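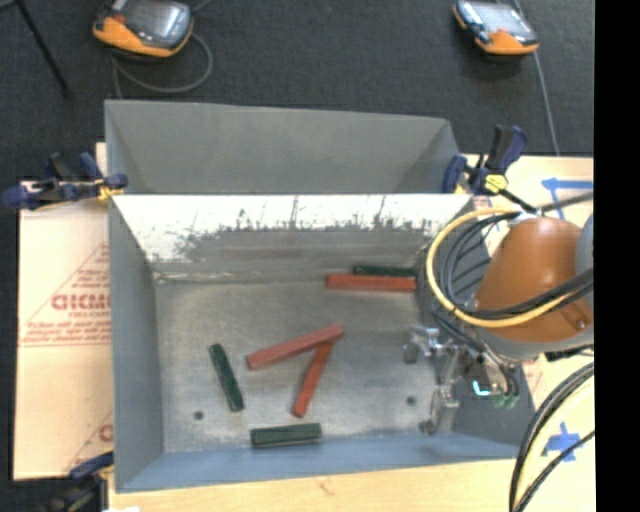 Red and green blocks in a gray sheet-metal bin.

ESANO COUNTY BOARD OF ELECTIONS
Absentee Ballot Procedures Working Group
Minutes of the meeting of 17th April

Chair: Sveva Messina
Quorum present. Called to order at 6:05 p.m.

1. Minutes of the previous meeting
Approved with one correction. Under item 4, "rejected" should read "held pending cure."

2. Signature review
Staff reported that 885 absentee envelopes were logged for the March special election. Of these, 25 were held at first review for a missing or non-matching signature. Cure notices went out by first-class mail the same day. Twelve voters returned a completed cure form before the deadline. The remaining 13 envelopes were not opened and are retained under seal.

The Monti precinct member asked whether notices could also be sent by text message. Staff replied that the current registration form collects a phone number but does not include consent to be contacted by text. The form would need to be revised first. Counsel to advise.

3. Drop box at Drotine Library
Staff reported 407 envelopes collected from this box. Transfer logs were complete except for one evening pickup, where the second signature line was blank. The seal numbers for that pickup matched at both ends. The chair asked that the log sheet be revised so that both signature lines appear above the seal number.

Moved and seconded: that no pickup log be accepted at the counting center without two signatures, and that any exception be written up the same night. Carried, one abstention.

4. Public complaint, Cendetti Street
A written complaint alleged that one person had collected envelopes from several units in an apartment building. Staff confirmed receipt and forwarded it to the county attorney. The working group has no power to investigate and took no position. A member asked that the complaint be identified in future agendas by file number only. Agreed.

5. Observer rules
Draft 2 was reviewed. Section 3 (distance from review tables) was accepted as written. Section 5 (challenges) was returned to staff. It does not say who records a challenge when the shift supervisor is away from the room. Draft 3 to be circulated a week before the next meeting.

6. Actions
Counsel: opinion on text message consent.
Staff: revised pickup log; observer rules, draft 3.
Chair: letter to the full board on item 3.

7. Next meeting
July, date to be set by the clerk.

Adjourned at 7:20 p.m.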